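4.3 What petition signers told us afterwards

I went into the Falura interviews expecting to hear a lot about the bus cuts themselves. The petition had passed 2,000 names by December, which is a big number for a district that size, and I assumed people would want to go over the timetable with me line by line. A few did (one man had brought his own!), but most wanted to talk about who had asked them to sign, and where they were standing at the time.

We spoke to 42 signers in Evis and Lashari. Only two had ever been to a council meeting before, and both had gone about parking. When I asked why they signed this one, the answers were mostly about neighbours -- a knock at the door, a chat in the queue at the chemist. I have kept Gurkham out of this section as the campaign there was run by post and the replies read very differently.

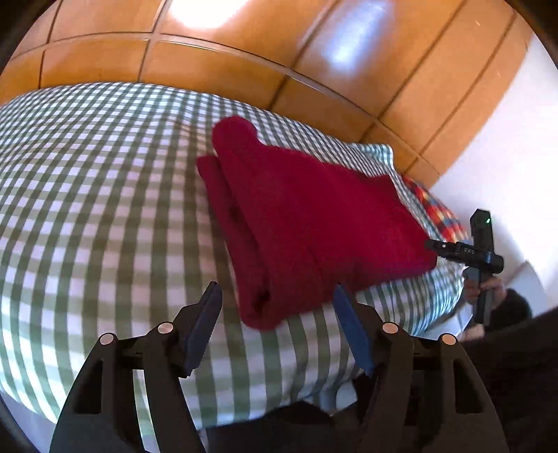 Figure 2.

Colour came up far more than I had planned for, and I ended up adding a question on it halfway through. The Evis group had asked supporters to wear red to the council offices, any red they happened to own, and people had strong feelings about whether that made them look like a party. A plain, deep red like the folded garment in Figure 2, with no slogan on the part that shows, was what several of them said they could live with. Printed shirts were another matter, and the Lashari signers in particular said they would have stayed at home if handed one. I come back to this in 4.5, where the turnout figures are set out by village.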